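The Mentors Are In. Where Are the Jobs?

Every community group with a mailing list seems to have a professional network now. The one in Kurkville is called Erkura, and it meets upstairs from a bank at seven in the evening, with samosas, name badges and a banner that says Rise Together. It has 2000 members, or at least 2000 people who once typed their email address into a form.

I went to five of its events over the spring. I'm the child of immigrants myself, and I wanted to like it more than I did.

The pitch is simple enough. Young people whose parents came here to drive trucks and run motels have degrees but no contacts. Their classmates got summer jobs from a father's golf partner. Erkura promises to stand in for the golf partner. You sign up, you are matched with a mentor in your field, and doors open.

Some of that happens. I met a junior accountant who got her interview through a mentor and is still grateful. But when I asked how many of last year's members had found work through the network, I was handed a brochure. When I asked again, I was told that success can't be measured only in jobs. Maybe so, but jobs are what the brochure is about.

What I could find out was this. The mentoring program took 60 people in its last round, and 23 of them met their mentor more than once. The rest had one coffee, or one phone call, or a string of friendly messages about finding a time. The organizers gave me those figures themselves and seemed to think they were good.
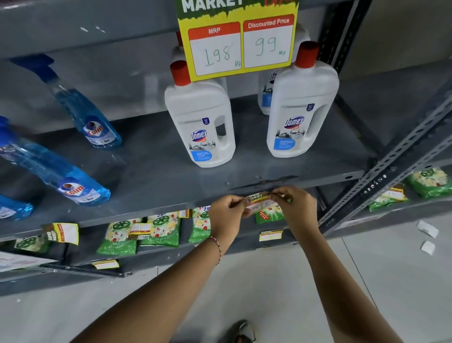
Membership costs money, too, and the way it is sold bothered me more than the price. The "founding rate" was offered at the first event I attended and was still being offered at the last, always beside a higher figure that I never met anyone who had paid. It is the trick you see on a store shelf, where a yellow sign over the white Domex bottles gives the MRP as 198 and the discounted price as 99, both written in by hand. Shoppers can at least take the bottle home and clean something with it. A 22-year-old with student loans who pays for "access" has a harder time saying what was in the package.

Then there is the sponsor. Piltano, a staffing firm, pays for the room and the food, and its recruiters work the crowd. Nothing wrong with that, except that the placements it offers are mostly short contracts of the kind anyone can find on its website. Several members told me they had assumed the network got them something better. They had not asked, and it had not been brought up.

The older generation did this without a banner. My father found his first job through a man at the temple who knew a foreman, and his second through the foreman. It was patchy and unfair, and it worked badly for women, so I won't get misty about it. Still, the man at the temple had to see my father every week afterward. If the job had been a bad one he would have heard about it over lunch.

That kind of pressure is missing upstairs from the bank. Mentors sign up, get their picture on the website and drift off, and the next round starts with new faces and the same slides.

Erkura says a full survey of its members is planned for the fall, and that the results will be made public. I have asked to be sent a copy. Until it arrives, my advice to anyone thinking of joining is to go to one evening as a guest, eat the samosas, and ask the person next to you how often they have heard from their mentor.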